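Toothbrush cups, and where the water goes

3 min read

I replaced the bathroom cup in February. The old one was a straight-sided glass that held two brushes and a tube of toothpaste, and after a week it also held 6 mm of gray water. The cause is simple. A wet brush drains down its handle, the handle stands in the cup, and a cup with a flat closed base has no outlet.

My requirements were short. Plastic, so it survives a fall onto tile. Wider at the rim than at the base, so a cloth reaches the bottom. Tall enough that a full-size brush leans without tipping the cup over. The Rultard model met the first two and failed the third: empty, it was stable, but with one brush and a full tube it went over whenever the tube leaned outward. The Trenden was heavier and stayed up.

A tube stored next to the brush changes the balance more than the brush does. Stand it cap down. The weight then sits low and the crimped end rests against the rim.
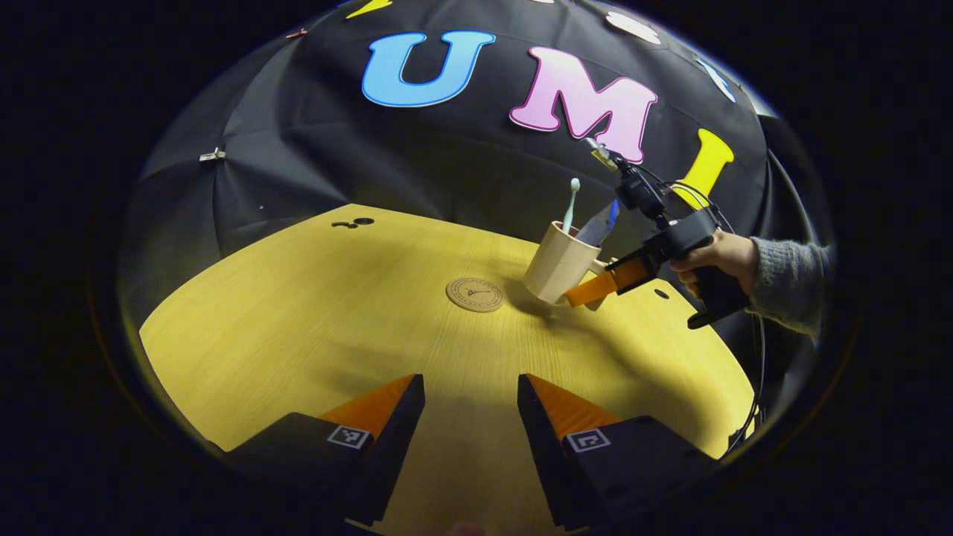
How often should a toothbrush cup be washed?

Once a week with hot water and dish soap, then left upside down until dry. If it sits in a humid room with no window, twice a week.

The coaster question came up when Amrit Thibodeau read my draft. He keeps his cup on cork. Cork grips well and stops the cup from sliding, but it absorbs what runs down the outside, and a damp cork disc stains from the underside first. Mine lasted 26 days beside the sink before the edge darkened. On a dry table or shelf the same type of coaster has given no trouble - the difference is splash, so keep it away from the faucet.

I have not tested the Melnyk cup with the drain slots. It needs a saucer, and the saucer then needs washing too.

27 shares
6 comments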